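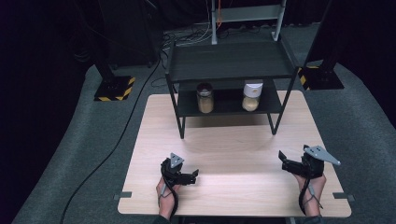
O pão de fermentação natural entrou na minha vida pela porta dos fundos, num mês de junho em que a padaria da esquina fechou para obras e eu me vi sem café da manhã decente. Comecei com um pacote de farinha de trigo comum e uma teimosia enorme. Hoje tenho opinião sobre moagem, sobre cinzas, sobre o cheiro do centeio recém-aberto (e olha que eu achava que farinha não tinha cheiro!). Basta ver dois potes de vidro lado a lado numa prateleirinha preta, um de tampa de metal com alguma coisa granulada cor de areia, outro de tampa branca com um pó bege mais claro, que eu já quero abrir, esfregar entre os dedos e saber de onde veio.

Farinha e farelo

Tempo de leitura: 7 minutos

Durante décadas a gente comprou farinha como compra sal: a mais barata, a da embalagem conhecida, tanto faz. Só que o trigo é um grão vivo, com germe, com gordura, com um farelo cheio de personalidade, e boa parte disso fica pelo caminho quando o moinho industrial separa tudo para o pacote durar meses. O que sobra é branquinho, estável e muito previsível, ótimo para bolo de aniversário. Para pão, eu queria mais.

Foi assim que cheguei ao moinho Ibarra, uma construção baixa no fim de uma estrada de terra, com duas mós de pedra que giram devagar e fazem um barulho de chuva grossa. Passei uma manhã inteira lá e saí com farinha até nas sobrancelhas. A moagem lenta esquenta menos o grão, e a farinha sai irregular, com pontinhos castanhos, quase úmida ao toque. Ponha um punhado na mão e aperte: ela guarda o desenho dos dedos por um instante antes de desmanchar.

No dia seguinte fiz dois pães iguais, mesma água, mesmo sal, mesmo fermento, mudando apenas a farinha. O de Ibarra cresceu menos e abriu um corte mais tímido. Mas o sabor! Tinha noz, tinha um fundo de mel escuro, tinha uma acidez que ficava na boca até o segundo café. Comi metade em pé, ao lado do forno, o que recomendo a todo mundo, embora os livros mandem esperar esfriar.

A paciência continua sendo a parte difícil. Uma massa com muita farinha integral fermenta depressa no calor, e eu perdi várias fornadas até aceitar que a geladeira é uma aliada. Misturo à noite, dobro a massa algumas vezes, modelo e deixo 24 horas no frio. Dá para cozinhar antes, claro, só que o miolo fica mais bobo.

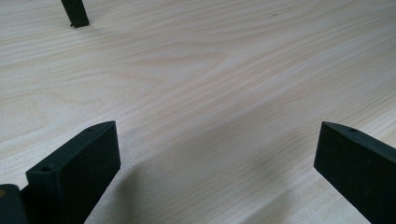

Madeira clara, de veios levemente rosados.

A bancada também conta. Já trabalhei em granito, em inox e numa tábua emprestada que cheirava a alho, e volto sempre à madeira. A massa gruda um pouquinho, o suficiente para criar tensão na hora de boleá-la, e solta com um toque de raspador. Farinha por cima, só um véu - o excesso impede a emenda de fechar e o pão abre por baixo, onde ninguém pediu.

Depois de Ibarra fui atrás de outras farinhas. A da cooperativa Sirell é de um trigo antigo, de espiga alta, que dá um glúten frágil e pede mão leve. A de centeio da Virine é escura, pegajosa, quase uma argila, e faz um pão de forma que melhora no terceiro dia. Para quem está começando, sugiro trocar 100 gramas da farinha branca da sua receita por uma dessas e ver o que acontece. Anote a água, porque a sede de cada farinha muda muito.

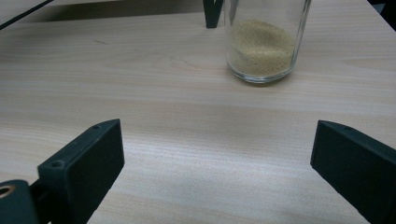 Farinha integral precisa ficar na geladeira?

Quando vai durar mais de poucas semanas em casa, precisa, sim, num pote bem fechado. A gordura do germe rança com o calor, e o cheiro de tinta velha avisa que passou do ponto.

Guardo a minha na prateleira de baixo, longe das cebolas, e tiro uma hora antes de misturar. Na fornada desta semana vai um resto de Sirell com um pouco de centeio, e já estou de olho no saco de espelta que chegou ontem.

Comentários dos leitores

fornada_lenta: Fiz a troca de 100 gramas com centeio e a massa virou uma cola. Ponho menos água na próxima? O sabor ficou incrível, mesmo assim.

Lia do sítio: Que saudade do barulho de moinho! Na casa dos meus avós era milho, e o fubá ia direto para a broa.

pãodequeixo: Discordo da madeira, meu granito é imbatível no verão. No resto, assino embaixo.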